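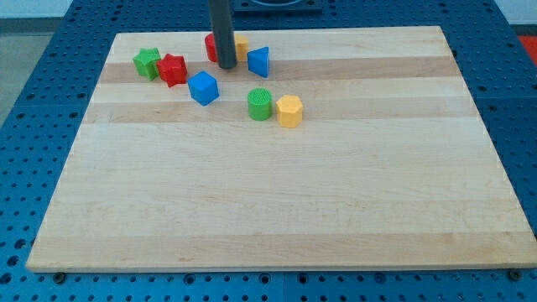
Small blocks in different shapes on a maple board.

Plustville Toy Library: Your Questions

Who can join?
Anyone who lives in Plustville or Amlow, and that includes grandparents, foster families and people who mind a neighbor's kids twice a week. Bring something with your address on it and we'll set you up at the desk (it takes a few minutes, longer if we get to chatting).

How many toys can I take home?
Three at a time per family. A puzzle counts as one toy, and so does a whole tub of blocks, so you can go home with quite a lot!

How long can I keep them?
Until the end of the month. If your little one is truly in love with something, call and ask for Dela Tetteh, who can usually renew it unless another family is waiting.

We lost a piece. Are we in trouble?
Oh, please don't worry. Pieces go under couches and into coat pockets, and we keep a drawer of spares. Just tell us when you return the set so we can mark the bag.

How should I clean wooden toys?
A damp cloth and a drop of dish soap, then let them air-dry. Please don't soak them, as the wood can swell and crack.

Do you take donations?
We do, except in February, when we're busy checking all 1,297 items on our shelves. Ignacio Jara is happy to look over whatever you have at the Lengyel Street door.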